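Diary > Computers > Old machines

24 January 2023

Today I finally changed the browser on the old laptop. I was postponing this since December, when the bank page began to show me a yellow strip with the message that my browser will soon be not supported. I clicked the little cross every time and thought, next week. This morning the strip had no cross anymore.

The laptop has 2 GB of memory and a 32-bit system, so the choice is small. I had three candidates on my list: Histis, Pakum and the portable build which Ivanyshyn puts on his page. Kjell Nygård wrote to me on the forum that I should not even try the first one, but I am stubborn and I tried it first.

Histis installed without any question, and that already made me suspicious. It placed itself in the startup, it changed my search page and it put a weather button next to the address line. I don't need weather, I have a window. With one empty tab open it took 291 MB. I opened the bank page and the fan began to work like before a flight. After the removal there was still a folder with its name in my profile, and I deleted it by hand, together with two tasks in the scheduler.

Pakum was better. It is small, the menu is the old kind with words and not with three lines, and an empty tab takes 210 MB. I used it until lunch. The newspaper opened well, the mail also. But the bank page stayed white. I waited, I reloaded, I cleaned the cache, I changed the user agent to something more modern, and it stayed white. In the error console there were 66 messages, most of them the same sentence about a script function that it does not know. I don't think this can be repaired from my side.

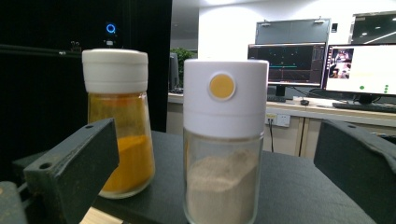
The Ivanyshyn build I left for the last because it comes as an archive and one must unpack it and make the shortcut alone. It was not so difficult as I was afraid. The settings are where the trouble is. There is one page for normal people and another page behind it with hundreds of lines, and the lines have almost the same names. It is like two spice jars with white lids standing next to each other, when you reach for one and your hand takes the neighbor. I switched off hardware acceleration when I wanted to switch off the animation, and then scrolling became so slow that I could count the lines of text. I needed almost one hour to find what I did. Now I have a paper in the drawer where I write every line that I change, with the old value on the left and the new value on the right.

But the bank page works! It is slow, the login takes long enough to stand up and close the curtains, but all the buttons are in their place and the payment for the electricity went through. The memory is also acceptable if I keep no more than three tabs.

After this I moved the bookmarks. I exported them from the old browser to one file and imported this file in the new one, and all the folders arrived, only in a strange order. The passwords I did not move. I typed them again from my notebook, and in this way I found four accounts that I did not remember, one of them in Menduvora, the photo storage, where I still have pictures from my first phone. I downloaded everything to the external disk. The export there gives one big archive and the file dates are all today's date, so sorting them will be work for many evenings.

One thing I still don't like. The new browser does not update itself. I must look at the page of the author and download again, and he publishes when he has time. Kjell says that he simply copies the new folder over the old one and nothing breaks. I will rather keep both folders for some days - I lost a profile once in this way and I remember the feeling.

Tomorrow I want to try if video plays in the lower quality. Also I must find a blocker for advertisements that still exists in the old format, the one I had refuses to install. The laptop is now off and charging. The battery shows that it is full after a very short time, so I suppose this is the next problem.

Shares: 2

Comments (3)

oldbox_fan
Same story with Histis here. Check the scheduled tasks again after a restart, on my machine one of them came back.

Marit
Did you try the bank's phone app instead? I gave up on the laptop for payments last year and I don't miss it.

tinkerer
For the slow scrolling, look also at the smooth scroll setting on the normal page. Turning it off helped me more than anything in the long list. And keep that paper in the drawer, I wish I had one.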